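Progress report to Skandgate, second period
Project: Handling rules for kitchen robots, from simulation to test room
Prepared by Pichit Ongart, Klinhom
9 August 2021

Dear Tahira Satti,

This report covers the work since our first report in spring. It follows the order you asked for: what we finished, what is late, what we changed, and what we need from you.

## 1. Short status

The draft of the handling rules is now at version 6. It has 20 rules, down from more than thirty in the version you saw before. Many of the old rules said the same thing in different words, and the reviewers at Bament asked us to join them. Work package 2 (rules in simulation) is finished except for the glass objects. Work package 3 (test room) has started, but it is behind the plan. The money spent is in line with the budget and the table was sent separately to your finance office.

## 2. Rules in simulation

Every rule must first be checked in a simulated kitchen before anyone uses it with a real arm. We wrote this condition into the proposal and we have kept it without exceptions.

In this period we ran 479 episodes. Each episode is one pick or one place of one object, with other objects left on the counter. For each episode the log must hold the version of the rules, the starting position of all objects, the speed limit and the reason for stopping. Episodes with an incomplete log are not used, also when the movement itself went well. We were strict in this point and we lost 15 episodes because of it, most of them from the first two weeks.

The rules which caused the most discussion are those about the space near the fingers. Rule 4 says that the hand must go down in a straight line for the last part of the way. Rule 5 says that the arm may not pass over food when a path over empty counter exists. Rule 7 says that a long tool, for example a ladle, is treated as one object from the end of the handle to the bowl. Before, our software kept a distance only from the middle of the object, and handles were touched too often.

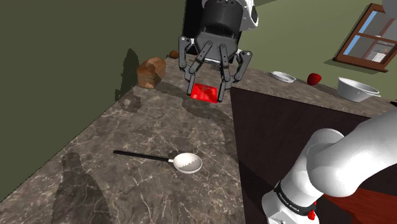 *Figure 1. Simulated kitchen, work package 2: gripper with the red block just above the counter. Ladle and bread on the same counter.*

Rule 7 is the one we changed last. The first text gave one fixed distance for all tools. This was too careful for a short spoon and not careful enough for a ladle, so the distance now depends on the length of the tool. Truseck has put the new text in their planner and sent us their comments. They find it clear, but they ask for a drawing to go with it. We will add one.

A second point is shadows and shiny surfaces. The kitchen counter in our simulation is marble with veins, and the vision part sometimes took a dark shadow for an object. We do not want a rule that depends on one kind of lighting. Rule 12 therefore says only that an object must be seen from two different camera positions before the hand moves to it. It makes each episode slower – we accept this for now.

## 3. Test room

The test room at Klinhom is ready on the electrical side, and the emergency stop was checked by the outside inspector. He had two remarks. The stop button by the door must be placed lower, so that a seated person can reach it, and the floor marking must show the full reach of the arm and not only the working area. The button has been moved. The floor marking is ordered.

The delay in this work package is around six weeks. One part of it comes from the floor marking, and the larger part from the training of operators. Our rule 18 says that nobody works alone in the room before two supervised sessions, and we had too few supervisors to do this quickly. I prefer to report a delay than to shorten the training. A second supervisor from Bament has now agreed to come two days per week.

## 4. What we changed from the plan

- The glass objects are moved to the next period. Our model of how glass slides on stone is not good enough, and results from it would not be a fair basis for a rule.
- The rules are now written with "must" and "may" only. The word "should" is removed, as operators understood it in different ways.
- Each rule has one line with its reason. The reason is not part of the rule and can be corrected without a new version number.

## 5. Next steps and requests

Until October we plan to finish the operator training, run the first ten rules in the test room at low speed, and send version 7 to all partners. Truseck will compare the logs from simulation with the logs from the room.

We ask Skandgate for two decisions:

1. To accept the new date for the glass objects.
2. To tell us if the rules may be made public before the end of the project. Two care homes have asked for a copy, and at present I can only send them the summary.

The full logs are on the shared drive, in the folder for work package 2. If something in this report is not clear, please write to me and I will answer in the same week.

With kind regards,
Pichit Ongart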